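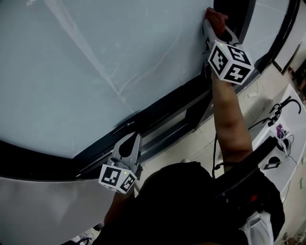
Photo: Rengifo bench group. Free to repost with credit.

From: Rengifo bench group
To: handheld-grippers list
Date: May 24, 2019
Subject: Re: Finger compliance for wiping, Nirkis vs. Trultard

> We are still on the stock Trultard fingers and have trouble with
> cloth tasks. The fingers hold the cloth fine in free air, but once
> there is side load against a surface the cloth walks out of the grip.
> Has anyone compared them with the Nirkis curved set on a real wiping
> task? Also interested in whether the marker cubes stay trackable when
> the arm is up high. Ours drop out.

We ran this comparison over the last 2 weeks, on window glass. Results below, with the usual warning that this is one site and one kind of cloth.

Setup: two hand-held grippers, one per hand, marker cube on each, head camera looking down and forward. The right gripper holds the cloth and does the wiping. The left one stays low on the pane with the fingers open. Both hands were fitted with the same finger type within a session, so we never mixed sets. The cloth is a plain red one, bunched up and not folded. We tried folding it, and the edge slipped out sooner with both finger sets.

Grip under side load: the Trultard fingers lost the cloth in 33 wipes out of the session total. The Nirkis set lost it in 12. Each set got the same number of wipes, 1214 for the two together. Most of the losses came on the upstroke, close to the vertical frame section, where the cloth catches on the frame and the wrist has to turn. On the open part of the pane the two sets were hard to tell apart.

Trigger force: the Nirkis fingers need more travel before they bite. Our operator disliked this at first and then stopped mentioning it. If you log finger width, redo the zero after swapping. We forgot once and had to throw out a morning of width data. The pose data from that morning was fine.

Tracking: we saw your dropouts too. With the arm raised toward the top of the pane, the cube tilts away from the head camera and the useful face gets very oblique. Printing markers on every visible face helps, but the tracker has to be told to accept a single face. The Prurkico default wants two. After we changed that setting the dropouts got short enough to interpolate. The pose is noisier when only one face is in use – mostly in rotation, and you will see it as jitter in the wrist angle.

Glass: reflections gave us less trouble than expected. We did get false marker detections on the pane in strong side light. A region mask around the last known cube position removed them. Do not raise the detection threshold instead, as this costs you the oblique views you are trying to keep.

Cable: run it down the arm to the shoulder strap and leave slack at the elbow. Our first routing was too tight with the arm fully up, and it pulled the gripper off line at the top of each stroke. Some of the early Trultard losses may come from this. We repeated the worst session with the longer routing and the ranking did not change, but the gap was smaller.

Not tested: wet cloth, paper towel, anything with a handle. We also have no numbers on finger wear. The Nirkis pads look the same to us as when we mounted them, which says little after such a short run.

We can send the tracker config and the mask script off list. If you have the older Trultard pads with the ribbed face, please run the frame edge case and post what you get.

Rengifo bench group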